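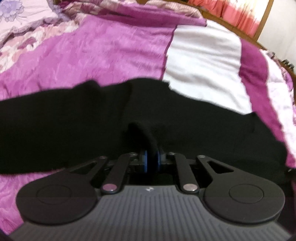
Ongart software group: notes from the January meeting

Present: Yuxi Fan (chair), Caradog Rosser, Snežana Jurić, Caoimhe Noonan (notes)
Apologies: Wolfram Grube. He sent comments on item 3 by email and they are worked in below.
Started 14:00

1. Last meeting's notes
Agreed, with one change. The time sync fix was Snežana's work and the notes had it down to Caradog. Sorry Snežana!

2. Fold and pinch episodes
Caradog has run the new loader over everything we have from the bedroom sessions and it got through all 3686 episodes without falling over once, a first for us. He showed the new episode browser on the big screen and there was a fair bit of "ooh, go back". You can now scrub the video and see the gripper opening plotted underneath, and the two stay in step even when you drag quickly.

Dark clothes on patterned bedding came up again. Yuxi pulled up a clip with a black knit-looking garment on a pink and magenta bedspread, a fold of it pinched between the blue-edged rollers, and asked what the segmenter makes of it. Good news and bad news. The outer edge of the garment comes out lovely and clean against the pink. Where black cloth meets the black linkage arms and finger pads, the mask runs straight on into the tool and the planner then thinks it has a much bigger piece of cloth than it does.

Snežana's idea: the tool is always in the same place in the view, so we can mask it from the known opening and the lens calibration and let the network deal only with what is left. Caradog thinks this is half a day's work. Snežana thinks two days. General delight at the idea either way.

Caoimhe asked whether shiny bedspreads were upsetting the tracker too, as all those fine creases look like good features until the cloth moves. Yuxi said yes, a bit, and that features on the bedding should be thrown out of the pose estimate once a pull begins. Frames near the bed rail and the wall can carry it for that stretch.

Actions: Snežana to write the tool mask and try it on black garments first. Caradog to add a "cloth moving" flag to the episode format.

3. Grasp point planner (Porudby branch)
Yuxi gave a quick tour. The planner now scores lumps and raised folds over flat areas, and it gives back a short list of candidates where it used to give one. This makes it so much nicer to debug, you can see what it nearly picked. On the held-out set it disagreed with the person's choice in 16 episodes, and in most of those Yuxi would have been happy with either.

Wolfram (by email) likes it but is worried about sleeves. A long flat strip has very few lumps and the planner keeps wandering back to the body of the garment. He suggests a small bonus for ends and corners. Yuxi will try it, with the weight in the config file so that people can play with it.

There was a longish chat about whether the planner should know which garment it is looking at. Caradog for, Snežana against, Caoimhe on the fence. Left open. Yuxi would like to see how far we get without it.

Actions: Yuxi to add the end and corner bonus. Wolfram to pick out a set of sleeve episodes for testing it.

4. Control loop
Snežana has moved the roller speed command and the finger opening command into the same message. They used to go out separately and could arrive in either order, the cause of the odd stutter at the start of a pull that we have all been grumbling about since the autumn. The plots she showed were beautifully smooth. Caradog asked for the old message type to be kept for one more release because the Prornitz replay tool still reads it. Agreed.

Still to sort out: what the rollers should do when the commands stop coming. At present they hold the last speed. Everybody wants them to stop, but Snežana would like them to stop gently and keep hold of the cloth.

Action: Snežana to write up the stopping behaviour, one page at most.

5. Labelling tool
Caoimhe reported that Sutik now saves as you go, so a closed tab no longer loses your work. Roughly 2330 episodes have a grasp label. Keyboard shortcuts are in and they are a joy, please use them. Requests taken at the meeting: a brightness slider for black cloth (Caradog), and a "not sure" button (everyone).

Action: Caoimhe to do the slider and the button.

6. Any other business
Caradog would like the episode browser to have a name. Suggestions to him by the next meeting.
The nightly build is still slow. Yuxi to have a look at the cache.

Closed 15:20. Next meeting same time, Wolfram to take notes.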